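5. Setting Up Cloth Pickup

Complete Section 4 (wrist camera and finger calibration) before you begin. The arm must be clamped to its stand and the stop button must be within reach of your free hand.

CAUTION: Keep hands, hair and loose sleeves away from the fingers while the motors are on. Press stop before you move any cloth by hand.

5.1 Prepare the surface

1. Choose a padded seat or bench with a plain cover. A hard table works, but the fingertips will strike it if your height setting is off.
2. Clear away anything the arm could knock over.
3. Place one or two garments on the surface. Leave them crumpled.
4. Turn on the room lights. Do not use a desk lamp aimed at the cloth, as strong shadows confuse the edge finder.

Note: The Tivari controller keeps the last surface height after a restart. If you have moved the stand, measure the height again.

5.2 Check the wrist view

1. Open the Brekberg viewer and select Wrist.
2. Open the fingers all the way. Both tips must be visible.
3. Close the fingers on a piece of cloth at low speed and check that you can still see the pinch point.
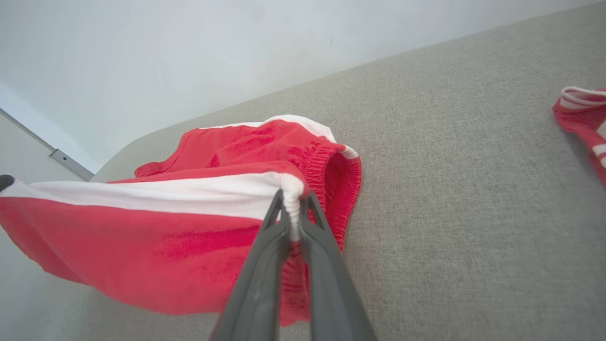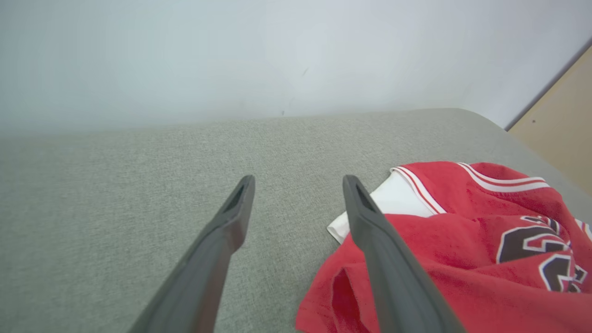
Grip force is set separately from finger travel, and you should set it with a garment you do not mind marking. Start at 2 and raise it one step at a time, up to 15. Most knit and woven clothes hold at 14 or lower. Try a thin part of the garment as well as a flat panel. In the first view above, the fingers have the white drawstring of the red shorts, and a cord like that can need a higher setting than the cloth next to it. Write down the lowest number that holds for each and save the higher one.

5.3 Run a test lift

1. Set the speed to Slow.
2. Jog the arm until the open fingers are over the garment. Keep the tips clear of the seat cover.
3. Lower the arm until the tips touch the cloth, then close the fingers.
4. Raise the arm by a hand's width and wait. If the garment slips, lower the arm, open the fingers and repeat with the force one step higher.
5. Lower the garment and open the fingers before you turn off the motors.

CAUTION: Stop at once if the fingers catch the seat cover. Open them with the manual release. Do not pull the arm back by the wrist.

Note: The printed finger pads wear at the tips. Tímea Kovács at the Stiststead workshop keeps the current pad files and can print a replacement pair. Check the screws again after fitting new pads, then repeat 5.2.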